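Thread on written rules for bin-picking cells, October 2021. Long one, mostly for people who commission small cells and then have to hand them over to somebody else.

**1/** Background. I spent the first part of the month at Gorkadholm going through the cell rules with Dela Tetteh. The old sheet had grown by accretion. Two entries on it contradicted each other and one referred to a door that was bricked up before I joined.

**2/** Start with the risk assessment, then write the rules. If you write the rules first you end up assessing the sheet and the cell gets a glance. ISO 12100 for the method, ISO 10218 parts 1 and 2 for the robot and the integration. Read part 2 properly. Most of what goes wrong in a small cell is integration.

**3/** The gripper and the workpiece belong in the assessment too. An arm that has been judged acceptable with a bare flange has not been judged with metal fingers and a long bar held at one end. Put the longest part in the calculation, held at its worst point.

**4/** Speed. In T1 the tool centre point is limited to 250 mm/s. Our rule is that any change to a grasp pose, an approach vector or the bin position goes back to T1 for the first full cycle. A change of one millimetre counts. Dela wanted a threshold and I argued against it, as thresholds get rounded up.

**5/** Dress pack. Hoses and cables are checked by hand at the start of each shift, with the arm stopped and the drives off. Follow them from the last tie to the fitting. You are looking for flattening, rubbing and anything that has crept towards the fingers. Then jog the wrist slowly through its working range and watch the slack.
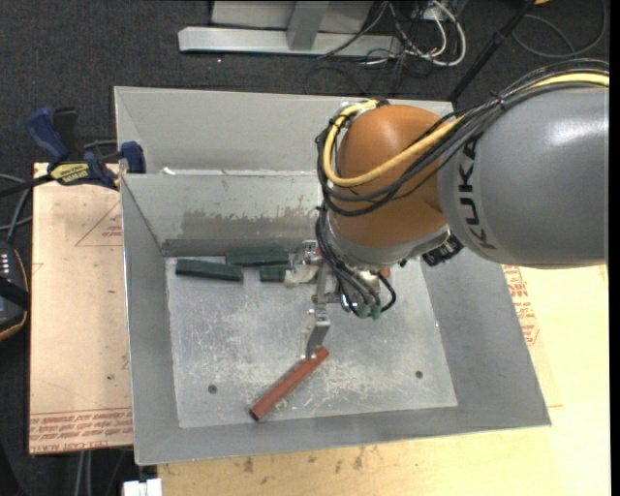

**6/** Slack needs its own line on the sheet. Too little and the wrist pulls a fitting at the end of its travel. Too much and a loop finds the bin wall. Record which wrist pose is the tight one, by joint values, so that the next person checks the same pose.

**7/** The bin is part of the fixture. If it can be pushed, the taught positions mean nothing. Clamp it, mark its corners on the table, and check the marks after any contact — including contacts that did not trip anything.

**8/** Long parts and short parts in one bin need separate grasp rules. For bars we specify the grip zone as a distance from the end and forbid a pick if the far end is against a wall. For blocks we specify clearance to the neighbour. Enikő Nyitrai wrote the block rule at Pudby and we took it over almost word for word.

**9/** Failed picks. The sheet allows 2 retries on the same part, then the arm retracts and the cell waits for a person. Unlimited retries look good on the uptime figure and are hard on fingertips.

**10/** Logging. The Alar log from the Pudby trial holds 2,452 pick attempts, and the column I use most is the free text one. Codes tell you that a grasp was abandoned. They are poor at telling you that a bar was lying under a block. Give people a text box and let them type.

**11/** The pendant has one holder at a time. Whoever holds it is the only person who starts motion. Handover is spoken, both ways, and the receiver says the current mode back. It feels silly for around three days.

**12/** Revision control. One sheet, one number, one date, displayed at the cell. Withdrawn copies go in the shredder. We found 4 versions of the old one, and the most recent was the least used.

**13/** Things I have left out on purpose: guarding distances (do the ISO 13855 calculation for your own stopping time, don't copy mine) and anything about collaborative modes, which we don't run.

**14/** Open item. Spanos has asked for the retry limit to be set per part type. Reasonable, but it puts another parameter in front of the operator. Enikő is drafting wording and I'll post it under this once she and Dela have agreed on it.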